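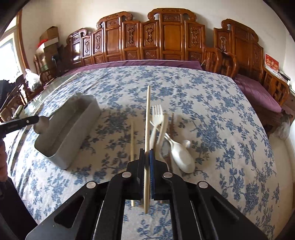
Snežana Angelovski has been opening the front room at Wullano to visitors for two years now, and she still puts the kettle on before she says a word about robots. I'd come out on 25th September for the open day, and I was barely through the door when she steered me towards the table. On it was the blue floral cloth, a long grey container, and a little muddle of cutlery that could have come out of anyone's picnic bag, with a white plastic fork and a glossy white spoon in among it. A pale chopstick was standing nearly upright in the jaws of a black hand-held gripper. "People come expecting something from the movies," she said, laughing, "and I give them the washing up!"

The idea, as she explained it over a very good cup of tea, is that a person works the gripper by hand, picking things up and putting them down, and the recordings are later used to teach a robot arm to do the same. She calls it showing, never programming. "You wouldn't hand a toddler a manual on forks," she said. "You'd sit with them and do it, and then do it again tomorrow, and probably the day after that."

Everaldo Sampaio looks after the recordings, and he is a much quieter person until you get him onto chopsticks, and then you'd better find a chair. "They roll, they're thin, and they like to lie right up against each other," he told me. "A spoon is a kinder thing altogether. It has a bit of shape to it." In July he and Snežana recorded 149 tries at sorting cutlery and kept 109 of them. I asked what was wrong with the rest and he went a bit pink. "Mostly me," he said. "I talk with my hands, and you can't do that when you're holding one."
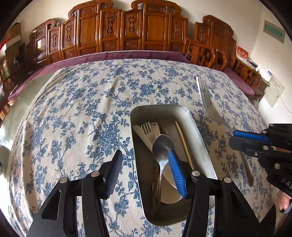
Spoon, fork, knife and chopstick in the steel tray during the open day at Wullano.

Visitors are welcome to have a go themselves, and I did, with Everaldo hovering kindly at my elbow. It's lighter work than I'd imagined, though my neighbour from McPhee (who does fine embroidery and has the patience of a saint) was far better at it than I was. Snežana hopes to take the demonstration to the library at Prustthorpe next, and then to the school at Honard if they can find a table long enough. "Children ask the best questions," she said. "One little boy wanted to know if the robot would have to eat its vegetables as well."

She topped up my cup and went off to let the next lot in.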